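Paid participants wanted: judging kitchen chores done by a robot arm

3 min read

Prelar is looking for 24 people to help us decide whether a robot arm can clear and tidy a kitchen table well enough to be of use at home. You do not need to know anything about robots. We would like people who do the clearing up in their own house and have firm views on how it should be done.

The work is part of a project called Cuvum, run from our office in Wultodham. We have a library of 1146 simulated trials in which a single arm is given a cluttered table and a chore, such as putting the cutlery together or moving the food away from the cleaning things. The chore may be finished, half finished or badly muddled. Our software gives each trial a score, but the score does not tell us whether a person coming home to that table would be pleased or would have to start again.

Our own view is that machines are not ready for this job. They cope well with one firm object on a bare surface. They are much worse when things touch or overlap, and they are slow. We want to know which of these faults matter to people and which they would put up with.
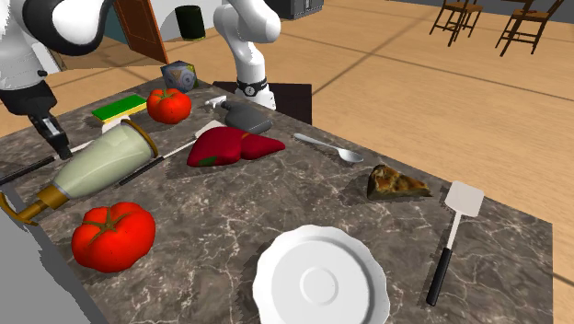

A simulated kitchen table from the Cuvum project, with food, utensils and cleaning items to be sorted.

What you will do

You will come to our office for two sessions in October, each lasting a morning. In the first you will watch recorded trials on a screen and mark each one as acceptable, not acceptable or not sure. You will be asked to write a line or two on anything you marked as not acceptable. In the second you will be shown still views of tables before any work has been done and asked what you would pick up first, what you would leave until last and what you would not want a machine to touch. Knives come up a lot.

You will not be asked to operate any equipment.

Who can apply

You must be 18 or over and able to read text on a screen, with glasses if you wear them. You should do a fair share of the kitchen work where you live. Experience in catering, cleaning or care work is welcome but not required. Staff of Prelar or of Fourie, who supply our simulation software, cannot take part.

Payment

We pay £125 for each session, and £200 for the second if you have also completed the first. Travel within Wultodham is refunded on production of a ticket. Tea and a sandwich lunch are provided, so please tell us about allergies when you apply.

How to apply

Write to Manee Noiphan, participant coordinator, at the address below. Say which chores you do most often and whether mornings suit you. No CV is needed. We reply to everyone, including those we cannot place.

Comments (3)

Gill R.
Is there a session starting later than 9? I have a school run.

Manee Noiphan (Prelar)
Both start at 9.30, Gill. Please mention it in your application and we will see what can be done.

tomasz_k
I wash pots for a living. If it can't deal with a greasy tray I don't see the point, but I've applied.

Contact: Participant Office, Prelar, Wultodham | © Prelar | Back to top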